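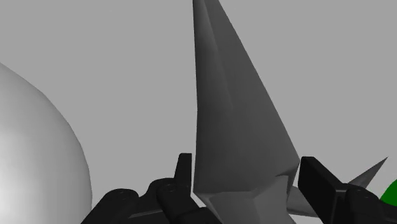
Matte white on a curve, dark grey on flat facets.

Workshop > Finishing > Sanding and painting small shapes

Reading time: 4 minutes

Rounded and flat-sided pieces need different handling before paint. A method that gives a clean curve will round over an edge, and a hard block that keeps an edge crisp will leave flats on a curve. The notes below apply to small timber items such as finials, knobs, drawer pulls and newel caps.

Before sanding

Remove all old wax and polish first. Abrasive paper pushes wax into the grain and the primer will then lift in patches. Wipe with white spirit on a cotton rag, change the rag when it picks up colour, and leave the piece overnight. Lay used rags flat outdoors to dry before they go in the bin.

Dents can often be steamed out. Put a damp cloth over the dent and touch it with the tip of a warm iron for a few seconds. Repeat twice at most. Torn fibres will not come back and have to be filled.

Fill in thin layers. Ruva fine filler shrinks slightly in deep holes, so stop a little proud of the surface and allow each layer to harden fully. Two-part filler is better on corners, where it resists knocks, but it sets hard and is slow to cut back.

Curved work

Use a soft backing. A scrap of carpet underlay or a folded piece of old wetsuit works well. Cut the paper into narrow strips and pull them over the curve in the manner of a shoeshine cloth, turning the piece a little after each few strokes. Keep the strip moving. Pausing in one place cuts a groove that only shows once the primer is on.

Check by touch with the eyes shut. Fingertips find a ridge sooner than the eye does. For a second check, scribble lightly over the whole surface in soft pencil and sand until the marks have gone. Any pencil left behind is in a hollow.

Flat faces and edges

Stick the abrasive to something rigid. Float glass offcuts with taped edges are ideal; a planed block of beech will do. Keep the block still on the bench and move the work across it where the piece is small enough to hold. Sand each face towards the edge and lift off before passing it. Rocking at the end of the stroke is the usual cause of a soft edge.

Where two faces meet in a ridge, mask one while working on the other. Low-tack tape can stay on for a day. On bare softwood it pulls fibres, so seal with thinned shellac first.

Do the last dry pass with 200 grit. Anything finer on bare timber polishes the surface and gives the primer less to hold.

Primer and paint

Brush off dust, vacuum, then wipe with a barely damp cloth. Tack rags are convenient but some leave a residue under water-based paint.

Two thin coats of primer are better than one full one. Paint draws back from a sharp edge as it dries, and a thick coat makes this worse by forming a bead just behind it. Botell grey primer suits dark top coats; use white under pale colours. Denib between coats with a worn piece of paper and very light pressure.

Matte paint hides small faults on a curve but marks easily in handling. Touching in seldom works, as the patch dries to a different sheen. On flat-sided pieces stop the touch-in at an edge and repaint the whole face — the join will not be noticed there. Eggshell is the sensible choice for anything that is gripped daily.

Hold the work on a screw driven into the underside, with the other end of the screw gripped in a vice or pushed into a block. Dark colours show dust, so stand an upturned box over the piece while it dries.

Leave 14 days before fitting. The surface is touch dry within hours but the film goes on hardening, and a knob fitted early takes fingerprints.

Storing abrasives

Damp paper curls and sheds its grit. Keep sheets flat under a board, sorted by grade, with the grade written on the back of every offcut in marker. The Keane sheet box takes full sheets without folding. A shallow drawer is as good.

Last checked Thu 29 October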